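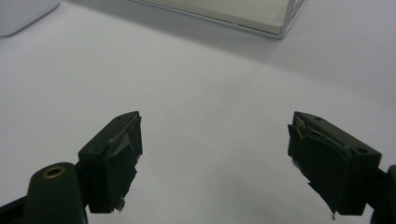 Slide 1. Fingertips open, pads well used.

Good afternoon, everyone, and thank you for staying on after lunch. I'm Duangjai Kaewmanee, and I'll be talking about Lostance, our small study on teaching two-handed tidying from hand-held gripper demonstrations. The project lives at Mamstead, but most of the patience came from Waraporn Thepsuriya and Pichit Rungrueang, who did the demonstrating.

(Pause here, let the latecomers find a chair.)

Our question was a plain one. If a person does a job with a gripper in each hand, and we record from the fingers and from the head, how much does the head view add? We collected 2,560 demonstrations over 9 weeks, with a basket and a lidded container among the props, and trained the same policy twice, once with the head view and once without.
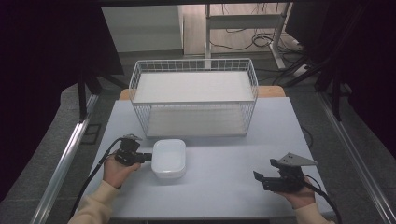 Slide 2. What we found

Say this part slowly. With the head view, the policy was better at choosing which hand should go first. Without it, the fingers still did very nicely once they were close, and I must admit that surprised me, as I had lost a friendly bet with Manee Ongart over it.

Where both versions struggled was white things against other white things. From the finger camera, one pale surface runs into the next, and a rim or a crease may be all there is to aim for.

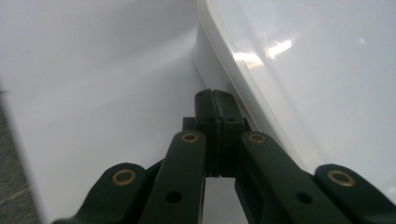
So we went back and labeled six hard cases by hand, and I'd love to hear from anyone who has tried depth for this. Jaruwan Chareonsuk will be running the next round in November, with more colors in the props and fresh finger pads for each of the two demonstrators.

(If there's time, mention the pad wear log. If not, go straight to questions and point people to Jaruwan for the data.)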